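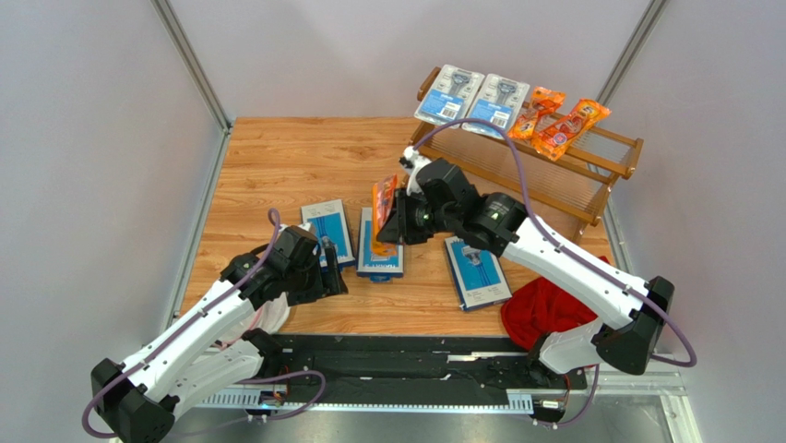
Two arms at the table, orange package in the right gripper.

Notebook > Optics bench > Scope tests

8/16/21, Henrike Tiedemann

Box test on the Troretti 4-16, second sample. Same rail and rings as in May, screws reset to the same torque before starting. Collimator left at the 100 yd setting.

Zeroed, then 20 clicks up, 20 right, 20 down, 20 left. Reticle came back to the start point on the first two runs. On the third it stopped short by half a click in elevation. Tapped the tube with the plastic mallet and it settled onto the mark. The first sample did the same thing, so I don't think it is the mount.

Went through the full elevation travel after that. The clicks feel mushy for the last 7 before the stop. Hartmut says the Schmieder spring he put in the other body is stiffer and doesn't do this. I would like to try one here before we write anything to Poltby. He has two left in the drawer under the lathe.

Parallax: the side knob markings are off. Image is sharp and free of shift at 100 yd with the knob pointing well past the 150 mark. Tried it with my eye and then with Hartmut's, same position both times. Could be the knob was put on one spline over. Haven't pulled it yet — the set screw is a size I don't have a clean key for.

Fogging: left the scope in the cold box over the weekend and took it out at 8:15. Outside of the eyepiece fogged right away and cleared by itself. Nothing on the inner surfaces that I could see with the penlight.

Recoil rig: counter read 3046 this morning, 357 of those on this sample. Rubber stop on the left side of the sled is getting thin. Ordered a pair from Cludard, along with the hex keys.

Zero check after the rig: moved one click left, no change in elevation. Ran it again with the rings loosened and retightened and got the same number, so I'm writing it down as real.

To do
- swap in the Schmieder spring, repeat the box test three times
- pull the parallax knob when the keys come
- Hartmut to check the collimator against the wall target, last done in May
- low-light comparison with the old 3-9, needs a cloudy evening

Rings are still on the scope. Please leave them on.
H.T.

Last updated: same day, after the zero check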